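The counsellor I met in Jovcombe has a rule about tea. She won't pour it until both halves of a couple have sat down, which can take a while when one of them is still in the car park, winning the argument.

She runs the Droltilard evenings, a course for couples who have stopped talking about money and started talking about the tone in which money was mentioned. It lasts five weeks. It costs £389 a couple, a figure that she admits has provided the first row for several of them.

"They come in and say it's the overdraft," she told me. "Then I ask who opens the post, and we're there until nine."

She has been at it long enough to distrust big confessions. The secret loan is rarer than the secret parcel, she says, and the secret parcel does more harm than it should. One husband had hidden purchases worth £459 behind the boiler over a single November. His wife had known all along — she was waiting to see whether he'd mention it.

"Neither of them was cross about the money by then. She was cross about the waiting. He was cross that she'd let him carry on being sneaky."

Her homework is dull on purpose. Each couple sets aside half an hour, puts their bank statements side by side and reads them out, taking turns, without sighing. Sighing is the part people fail. Some now use Banance, an app that puts both accounts on one screen, and she has mixed feelings about it.

"It'll show you he bought lunch. It won't show you why you mind." 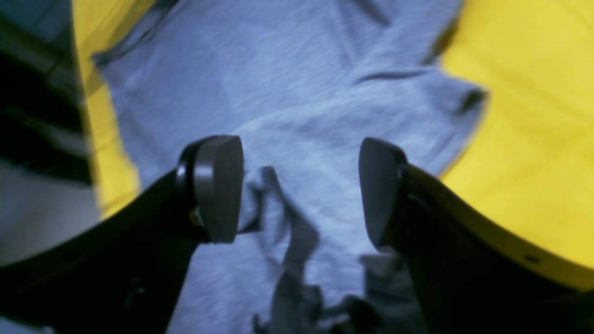
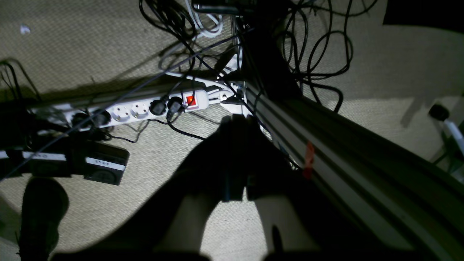
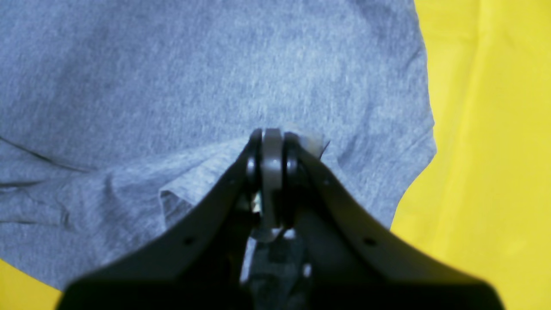 Hassanpour, who finished the course last year, takes a kinder view of the app and told me that seeing the figures together had spared the household a good many questions asked through a closed bathroom door. The sighing, apparently, is still being worked on.

I asked the counsellor whether she and her own husband read their statements aloud.

"We did it last night," she said. "I sighed."

He had bought a second lawnmower. They have a patio.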